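Relatório de progresso – Projeto Culla
Organização e catalogação da documentação técnica impressa
À atenção da Fundação Eichhorn
10 de setembro de 2019

Durante o mês de agosto prosseguiu a inventariação dos catálogos e brochuras de fabricantes reunidos na sala de leitura Javov. Das 1.120 peças previstas na candidatura, encontram-se registadas 969, com indicação de título, editor, língua e estado de conservação. As restantes aguardam tratamento, na sua maioria por se tratar de publicações em línguas que exigem apoio de tradução.

O contrato com a Flister para o fornecimento de caixas de arquivo foi executado dentro do prazo, tendo sido utilizados 90 por cento da verba afeta a esta rubrica. Não se prevê pedido de reforço.

A consulta das peças faz-se sobre mesa coberta com toalha – solução provisória, até à entrega do mobiliário definitivo. As brochuras em chinês, entre as quais o manual de produtos V4 da AgileX Robotics, são descritas com o título original e a respetiva tradução.
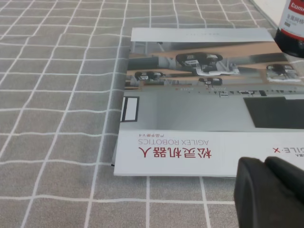
Para o próximo período estão previstas três ações: conclusão do registo, revisão das traduções e publicação do catálogo em linha. O relatório financeiro segue em anexo.

Noel Navarro
Coordenação do projeto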